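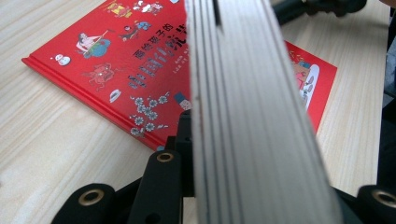
**Droltbridge library to stay open on Monday evenings**

Readers in Droltbridge will be able to borrow books after work again from July, when the town library brings back its Monday evening opening for the first time in a good long while. The doors will stay open until 8pm, and there will be tea in the reading room for anyone who fancies lingering (bring your own mug if you can, as the library's cupboard is rather short of them).

The change follows a petition started by Aurelio Palacios, a retired bus driver who used to call in on his way home from the depot and missed it dreadfully when the late hours went. He left copies at the bakery, the launderette and the surgery, and by the time he handed the whole bundle over to the town council it carried 2,015 signatures.

"I'd hoped for 100, and I thought even that was being cheeky," he said. "People kept stopping me in the street to ask if they could take a sheet for their mum or their neighbours. It was lovely, really."

The council has agreed to pay for the extra staff hours for two years. Local bookseller Ibarra has also given the library 525 paperbacks, mostly crime and family sagas with a fair few gardening titles mixed in, and these will go on the shelves near the entrance as they are catalogued.

Children's story time stays on Saturday mornings, and reserved books can be collected during the new evening hours as well. Library cards that have lapsed can be renewed free of charge at the front desk.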